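Speaker notes: Open day, household robotics demonstration
Speaker: Afroza Miah
Version of 13 November 2025

Opening (two minutes)

Welcome visitors on behalf of the Kelemen centre. Thank Ingegerd Backlund and her colleagues at Plasen for their support of the open day. Remind everyone that the demonstration area is marked on the floor and that visitors should remain behind the line while the arm is powered.

Registered visitors: 156. Groups are limited to 26 people. Please do not admit latecomers once a session has begun — they may join the next group.

Why a kitchen

The centre began its household work in September. Earlier trials took place on a bare bench, and the results were of limited use to those who design for people living at home. A kitchen has doors, handles, glass and a good deal of clutter. The arm must work among these things without disturbing them.

Pause before the next slide.
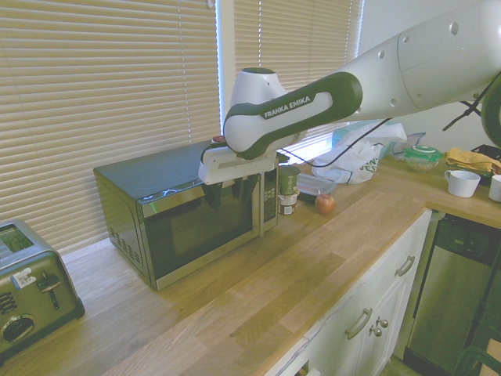
Slide 8. The arm over the worktop, with the gripper in front of the microwave door.

Points to make with the slide:

The gripper has two fingers, and they point downward here. Ask the audience how they would open a microwave with only a finger and thumb. Allow time for replies.

The glass door reflects light. Explain in general terms that shiny surfaces can be difficult for camera systems to judge. Győző Oláh will take detailed questions on this subject after the session.

The worktop has not been cleared. Mention the apple and the jars behind the microwave.

Live demonstration

Hand over to Pouran Ghaffari, who will operate the arm. Do not speak over her safety announcement. Should the arm stop, continue with the section on training and wait for her signal — a restart takes almost eight minutes.

Closing

Direct visitors to the Pusex stand for refreshments and feedback forms. School parties should report to Emese Juhász at the main desk before leaving.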